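Rullgate Tabletop Demonstrations

Data card and README, release 2
Maintained by Heidrun Gruber
Last edited 28 September 2026

What this is

Rullgate is a set of short demonstrations recorded with a hand-held gripper. A person holds the tool, does a small job at a table, and puts the tool down. The camera on the tool and the tracked pose of the tool are saved together. No robot arm was used during recording. The set is meant for training policies that will later run on an arm with the same jaws fitted.

There are 400 episodes in this release. Of these, 233 were recorded again from scratch after the April calibration problem described under Known issues. The older versions of those episodes have been removed and should not be mixed back in from release 1.

Tasks

Every episode belongs to one of 12 tasks. The task name is in the "task" field of each episode's metadata file. Most are pick and place jobs with tableware. A few are pushes or turns where the object never leaves the table. The instruction text was written before recording and is the same for every episode of a task, so do not expect much variety in the language.

How the episodes were recorded

The operator starts with the jaws fully open and holds still until the tracker reports a stable pose. The approach is done at a steady pace, slower than a person would normally reach. Operators were asked to keep their free hand out of the work area and to leave the jaws open for a moment after each release.

If the tool slipped or the object was dropped, the operator carried on and tried again within the same episode. These episodes are kept and have "retry" set to true. Leave them out if you want clean single attempts. We train with them in.

Camera view

The camera is fixed to the tool and looks out past the jaws, so both fingers stay at the bottom of the picture. Nearly everything else depends on where the operator is pointing the tool. Many frames show mostly bare tabletop with the nearest object only partly in view, and the wood can wash out to near white between the fingers when the light is strong.

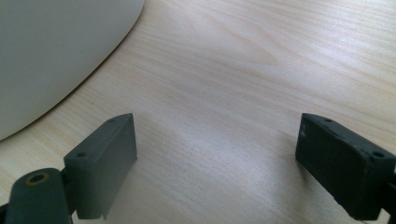

Files

Each episode is a folder named by its number. Inside are:

video.mp4 - the camera stream
pose.csv - time, position and rotation of the tool
jaw.csv - time and jaw opening
meta.json - task, operator code, table code, retry flag, notes

Positions are in meters and rotations are quaternions with the scalar part last. The pose is given for the point midway between the fingertips. If your arm reports the flange pose, you need the offset in calib/tool.json. Jaw opening is the distance between the inner faces, also in meters.

Time stamps in pose.csv and jaw.csv come from the same clock. Video time stamps have already been shifted to match. Do not apply the shift a second time - release 1 needed it, release 2 does not.

Splits

The train and test lists are in the splits folder. They are divided by table code, and no table appears in both lists. We tried a random split first and the test numbers looked much better than anything we got on the arm.

Known issues

The April sessions at Zarow were recorded with an old tool offset after the fingers had been changed. The error was constant within a session but differed between sessions, and we could not correct it well enough afterward. This is why the episodes were redone.

The tracker sometimes jumps when the tool is held very close to a plain surface. Jumps are marked in pose.csv with a 1 in the "flag" column. They have not been smoothed. Dropping the flagged rows and interpolating works for short gaps. For long gaps, cut the episode.

Exposure was left on automatic. Brightness can change within an episode as the tool tilts, particularly on pale tables. Color is therefore a poor cue for telling tables apart.

The pads on the fingers wear down with use. We did not log which set of pads was used in each session, and we should have.

Use on an arm

The loader in tools/ writes episodes in the format that the Hettiarachchi controller expects. Start with the speed limit on and the "push" tasks, which are the most forgiving. Policies trained on this set have no force signal and will press into the table if the height is off, so check the tool offset before the first run and again after any change of fingers.

Tasteck mounts need the adapter file tasteck_mount.json in place of the default. The camera angle is slightly different with that mount and we have not tested how much it matters.

Contact

Send corrections to Heidrun Gruber with the episode number and the time in the video. Fixes to metadata go into the next release. Video files are not edited once released.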